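In Praise of the Carried Can
by Adalberto Holanda

When I moved to Fultby I was surprised by how many people take their drink directly from the machine. You pay, something falls with a noise, you bend down and put your hand behind a plastic flap. Then you walk away, and no person has looked at you. I did this for years at the railway station and I thought nothing of it. Now I work in a place where the drinks are kept on a table and somebody brings them to you, and I have changed my opinion so much that I want to write it down.

My opinion is this. A can of drink is better when it is carried to you on a tray.

I know already the objections, because my colleagues at Orellana have made all of them. The can is closed. It can't spill. It fits in one hand and it was designed to travel in lorries and to fall from shelves. A tray is for glasses, for cups, for soup. To put a single can on a tray is, they tell me, like putting a saddle on a bicycle horse. (I am not sure if this is an English expression or if my colleague invented it that moment.)

But consider first the other half of the matter, the place where the cans wait. In many offices they wait in the fridge, on their side, behind somebody's lunch. You search, you move a yoghurt, you find one which is not the one you wanted, and you take it because the door has started to beep. I worked at Brondbridge with such a fridge. We were 7 people and we had one shelf, and every Monday there was an argument.

A tray with lanes solves this. It is a simple thing, a few raised walls in a row, and each kind of drink has its own path. You don't need to read the small text on every can. You see the front one and you know what stands behind it. If the lane becomes short, you see this too, and you can bring more before the last one is gone. I have read long articles about the organisation of cupboards which contain less wisdom than this piece of white furniture for cans. 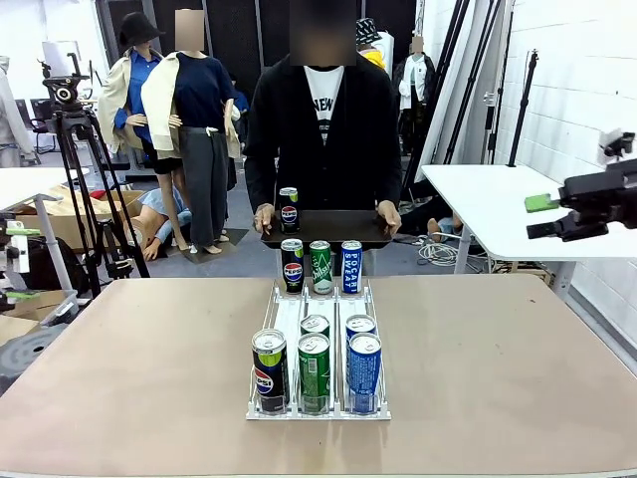
Pepsi, Chilsung cider and Pocari Sweat in their lanes, and one more Pepsi on the tray.

I should say something about the choice of drinks, because a reader in this country may not know all of them. Pepsi everybody knows. Chilsung cider is from Korea, and it has no apples in it and no alcohol. It is clear and sweet, with a lemon and lime taste. An English visitor once accepted a can from me at eleven in the morning with a very guilty face, and I let him keep the guilty face until he had tasted it. Pocari Sweat is Japanese and has a name which frightens people. I drink it after walking up the hill from Fanbridge and I recommend it, but cold.

What I like is that the three stand next to each other with the same right to be chosen. In the fridge the popular one is always at the front and the foreign one is always at the back, behind the mustard. In lanes the foreign one has also a front.

Now, the tray. When I was a boy my aunt brought everything on a tray. Medicine, the post, a boiled egg. I asked her why, and she told me that a thing in the hand is given, but a thing on a tray is offered. I did not understand her. I think now she meant that with a tray, the other person does the taking. You stop, you hold it level, and you wait. The guest lifts the can by himself, when he wants. He can also refuse without leaving your arm hanging in the air between you, like happens with a handshake which was not noticed.

There is also the matter of holding it level. To carry a tray you need both hands, or at least I need both hands. This means that you are not carrying your telephone. You are not opening the door with your elbow and finishing a conversation about invoices. For the length of one room you are doing only this work, and the person who waits can see it. I find it a bit old-fashioned and I find it very pleasant.

My friend in the accounts department calculated that our small office gives out 892 cans in a year, and she asked me if I would really carry each one. I answered no. For myself I take it from the lane and I drink it standing up. If a colleague is busy and shouts from the stairs, I will throw it to him, if he has good hands. But for somebody who has come from outside, who perhaps waits for a meeting and doesn't know where to put his coat, I will take the tray.

She asked then if the tray must be washed. Yes, it must be washed. A sticky tray destroys everything I have said here.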